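Can a machine put the shopping away yet?

My sister-in-law Verna asked me this over the dishes, and since I've been boring the family with robot news since April I felt I owed her a proper answer. 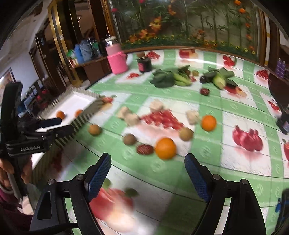

Short version — not on its own, not in my kitchen. Picking up one orange off a flat table is pretty well solved. A mixed load of fruit and veg is harder than it looks! Kiwi fruit roll, oranges roll further, and spinach flops about and never has the same shape twice. Then there's squeeze. You and I ease off without thinking when we get to the berries, but a gripper has to be taught that, and a busy patterned tablecloth with fruit printed all over it can't help matters.

So if you'd like to make the job easier (for a robot or for a tired teenager), a few things that work at our place:

Use a shallow tray with sides for anything round. Ours holds 18 mandarins and I haven't chased one under the fridge in ages.

Keep leafy stuff together at the back of the bench and do it last.

Bananas stay out of the fridge, and away from the kiwi fruit unless you want those to ripen in a hurry.

Wipe up before you unpack. Wet eggplants are slippery little beggars.

I timed myself on the weekly shop and got it all away in nearly 17 minutes, with 3 of those spent looking for the lid to the berry container. I'd hand that part over tomorrow.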